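April
by Stumedeo

Kitchen and craft table check, before the Tuesday session

I do this walk-round every time the skewers come out, using the old Mudton sheet with my own comments typed in underneath. It's 12 checks and it takes me 16 minutes if I don't stop to wash anything up (I usually stop to wash something up). Marks are OK, WATCH or FIX.

1. Floor and walkway between craft area and kitchen
OK. Grey tiles, no puddles that I could find, and I did the sock test, where you shuffle across in your socks and see if you go over. I'd still like anybody carrying a hot drink to go the long way round!

2. Fridge and oven doors open fully
WATCH. Small cardboard box on the floor in front of the fridge. It's an easy one to catch with your toe, so I've put "move box" on the list on the door and will look again tomorrow.

3. Sticks sorted before use
OK. I ran each one through my fingers in a tea towel and binned any that snagged. Worth looking at the ends as well as the middle, as that's where they tend to go ragged. Anything rough or notched at the tip goes in the "grown-ups only" pile, and I'm quite strict about that pile. 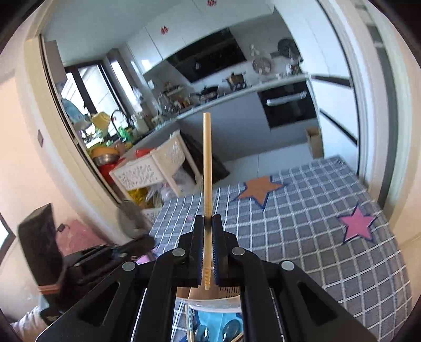 4. Window and sink area
OK. Daylight is good on that side. Tap's black, so you do see every splash on it, but that's housekeeping and I'm not marking it down. Handle on the yellow one by the sink turned inwards, please, if it's got anything hot in it.

5. Open shelf by the sink
WATCH. It's very full. There's a steel bowl sitting in a yellow basin, and if you pull the basin you get the bowl too. I'd put the heavy stuff at the bottom and leave it at that. Last time I tidied this shelf it took me 40 minutes and it was back to normal by the weekend, so I'm being realistic.

6. Packaging and card
FIX, but a small one. Cardboard needs flattening and taking out as soon as it's empty. I know it's handy to have a bit of card to lean on or push sticks into, and I do it myself, but odd scraps end up underfoot or (worse) near the hob. I've put a Dorik crate by the back door for them. Same goes for thin strips and offcuts, which are a pain to spot against a patterned cloth.
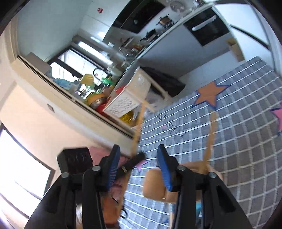 One crate, please, and not three carrier bags hanging off a door handle, which is how we ended up last spring. I empty it when it's full and it goes straight out to the recycling. If you find tape still on the card, peel it off first, it only takes a second.

7. Hob and hood
WATCH. Pots live on the stovetop here. I understand why, there's nowhere else for them, but it does mean you have to check what's underneath and behind before you switch anything on. My rule is no cooking while sticks are out. Hood light works, filter could do with a soak.

8. Things leaning on the counter
WATCH. The wire strainer is propped on its edge and there's a dark pan leaning on the wall further along. Neither moved when I gave the worktop a good thump, but I wouldn't want the oven door slammed.

9. Seating and elbow room
OK. Four chairs is my limit for skewer work, and I want a full arm's length between people. Chairs tucked right in when you get up. No standing on them either, I have said this before and will be saying it again.

10. Cloth lies flat, no corner trailing
OK. I like the starry one, it's cheerful and the grid is handy for lining things up. I smoothed it from the middle outwards and tugged each side to see if it would slide.

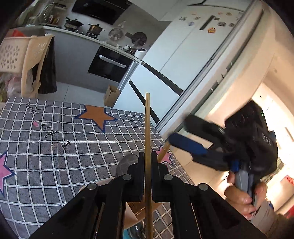

11. Loose sticks on the work surface
FIX. Too many lying about at odd angles. One in the hand and the rest in a tall jar, points down. I've asked Quintero's for a jar with a heavier base, as the one we had tips over if you so much as look at it. Count them out, count them in at the end.

12. Small parts
WATCH. Clear plastic suction cups are the ones I worry about most. They're small and see-through, and a toddler would have one in their mouth before you'd turned round. On the light blue cloth at least you can pick them out. Keep them in a lidded tub between goes, and keep the labels and printed card until everything's been checked off, in case a bit is missing.

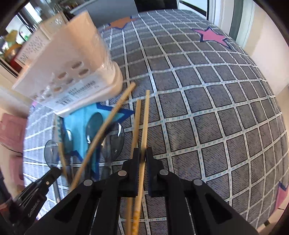 Still to do

- Move the box from the fridge
- Soak the hood filter
- Heavier jar for the sticks (chase Quintero's)
- Lidded tub for the suction cups
- Re-check 2, 6 and 11 before anyone sits down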